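Gisberg Junari under-cabinet light bar: review

The Junari is a hardwired LED bar for kitchens and wet bars. I bought the 848 mm version, the longest Gisberg sells, and have run it every evening since March. It replaced a Costton fluorescent fitting that hummed.

Installation took 40 minutes with the power off at the panel. The bar hangs on two steel clips, and the clips need 7 mm of clearance behind the cabinet lip. The instructions give this figure only on the last page, after the drilling template. The terminal block accepts solid wire without trouble. Stranded wire needs ferrules, and none are supplied.

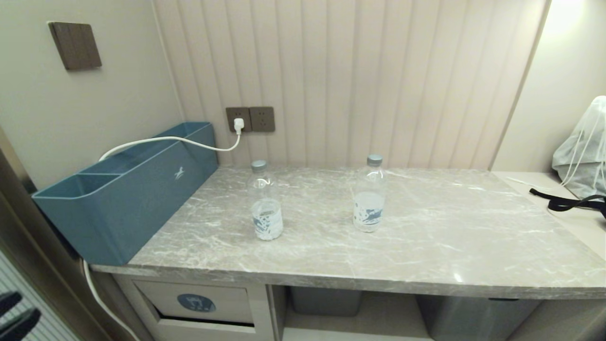
Color temperature is fixed at warm white. There is a cooler version, sold under a separate part number, and the two cannot be mixed on one dimmer. Beam angle matters more than output in a small space. On flat painted drywall, a narrow beam leaves a bright stripe and not much else. A ribbed wall such as the cream one behind the marble-patterned counter is more forgiving, as the ridges break the light up. Glossy counters are harder to deal with, and even a couple of water bottles will show a faint reflection in the surface. The Junari has a frosted cover that softens this but does not remove it.

Dimming is smooth down to almost 8 percent, below which the bar shuts off. My older Costa dimmer caused visible flicker at the low end, and swapping it for a trailing-edge model cured that. The housing gets warm at full power but can be touched.

The end caps are the weak point. One was loose on arrival and has needed pushing back twice. At this price they should be screwed on. I would still buy the bar again for a short run of counter, with a compatible dimmer ordered at the same time.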